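4.2 Leak tracing in older cabin trunks

Owners of old fiberglass sailboats agree that the leak is always somewhere else. We ran a hose over the Flondine, a sloop berthed at Wolde, for 300 seconds per fitting, and logged where water reached the bunks. Of 8 suspect fittings, 5 leaked.

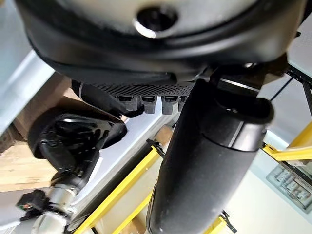
The worst was a handrail bolt, which sent its water aft along the headliner and let it go over the chart table – a route her past owners had blamed on the hatch and treated with ever more sealant. Bedding the bolts afresh in Gramumell compound stopped the drip for the rest of the season.

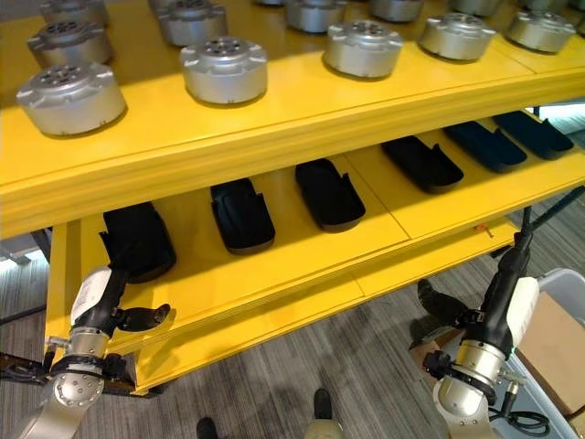 Flikumlow
The hatch, for the record, was dry throughout. Figure 3 plots seepage against hose time; the curve for the forward port flattens after 500 seconds, by which point the bunk cushion had taken up all it could hold.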